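双臂工作台调试笔记(四):用布料做抓取与拉展测试
更新于 1/16/22

前三篇讲了支架、供电和零位标定。本篇在Ekeck共享工坊的工作台上完成,内容是让左右两臂协同处理一件衣物。读者应已装好Stoter控制程序,单臂点位运动可以正常执行。

所需条件

双臂各关节完成零位标定,配置文件存为 dual_base.cfg。
夹爪行程已校准,闭合位置读数稳定。
台面铺一块纯色布,颜色与待测衣物拉开差距。我们用浅蓝布配黑色衣物,阈值分割一次通过。
台边夹具锁紧后再上电。

步骤一 限制夹持力

夹爪默认电流上限为2,000毫安,夹硬物合适,夹布偏大。在Stoter的夹爪页把上限改为309毫安,保存后重启该节点。改完先空夹一次,确认两指能完全合拢且不报过载。

步骤二 设定下压高度

布料贴在台面上,指尖离台面过高会夹空,过低会触发腕关节的力矩保护。把右臂移到衣物上方,以3毫米为步长下降,指尖碰到布面后再降一步,记录此时的Z值,作为右臂的抓取高度。左臂单独测量,不要直接套用右臂的数值,两侧支架的安装误差不同。

步骤三 双臂拉展

执行顺序如下:右臂下压并夹住衣物一侧;左臂夹住另一端,抬起后向外侧移动;右臂保持不动。左臂速度先设为上限的9%,动作无误后再逐级提高。

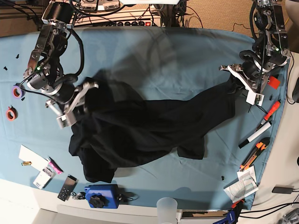
图1 右夹爪压住衣物左侧,左夹爪提起右端。

左臂提起的部分容易拧成绳状。夹持点太窄时会这样,可让左夹爪多伸入布边一些,或在抬起前把腕部转正。右臂一侧堆起褶皱属于正常现象,不影响拉展,后续抚平动作会单独处理。

步骤四 检查线缆

关节处的线缆要留出弯曲余量,但线圈不能垂到夹爪的工作范围内。手动把每个关节转到两端极限,看线缆有无绷紧或勾住支架。Dantas线夹的开口朝外安装,便于拆换。

常见问题

夹爪合拢后布料滑脱:先查指垫是否脏污,再以小幅度上调电流。
左右动作不同步:检查两臂是否共用同一时钟源。Brillel转接板的早期固件在这里有延迟,7月之后的版本已修正。
分割结果出现多余轮廓:台面边缘的工具和胶带会被一并识别。在配置里把感兴趣区域收到布面中部即可,不必每次清台。
腕关节反复进入保护:抓取高度设低了,回到步骤二重测。

参数确认后另存为 dual_cloth.cfg,不要覆盖原文件,硬物抓取仍使用原来那份。抚平和对折的轨迹放在下一篇。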